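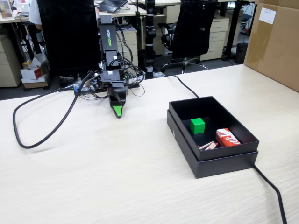

Keep the lid under the box, Beca Meredith told me, and you'll never go hunting for it again. I laughed, then went home and tried it with every small box I own (there are a lot!), and now I'm a convert.

Small stuff is my weakness. Matches, mostly. I pick up a matchbox wherever I eat, and by October the desk drawer in our Herkgate apartment was so full it wouldn't close. So I gave myself 30 minutes and one open black box, the plain kind with a lid that slips right underneath. Matchbox in one corner, stray matchsticks in another, and whatever little cube or button is left over goes up top.

Barış Öztürkmen thinks stray matches should go straight back in their matchbox, and sure, he has a point. But I like seeing them! The big cardboard boxes are another story – I've still got one from the move to Piltden, label and all, and I haven't even cut the tape.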